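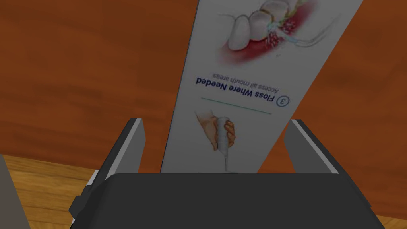
Three hours in Skomham is not a visit. Sorry, but it isn't. The day boats come in mid morning, everyone piles off, up the hill to the chapel, down again, ice cream, gone. And then they go home and say they've done the island.

I've been going every April for years. Stay five nights if you can. Two, even. The place only starts once the last boat has left, the shutters go up and the old men drag their chairs back onto the quay. Ingeborg Marti still lets the rooms over the net store, cash only, bring your own towel. Breakfast when she's ready, not when you are.

Now the council wants a bigger jetty. 300 people a boat! Where will they stand? The harbour street is barely wide enough for a handcart. I do see the other side of it. The bakery needs the summer money, so does the potter. But day trippers mostly buy water and a magnet, and teh magnet wasn't made there.

Put the money into the evening boat instead. Thirty seats, later sailing, let people have supper and watch the swifts over the roofs. Some of them would miss it on purpose. I did, my first time, and slept very badly on a bench outside the chapel. Went back the next spring.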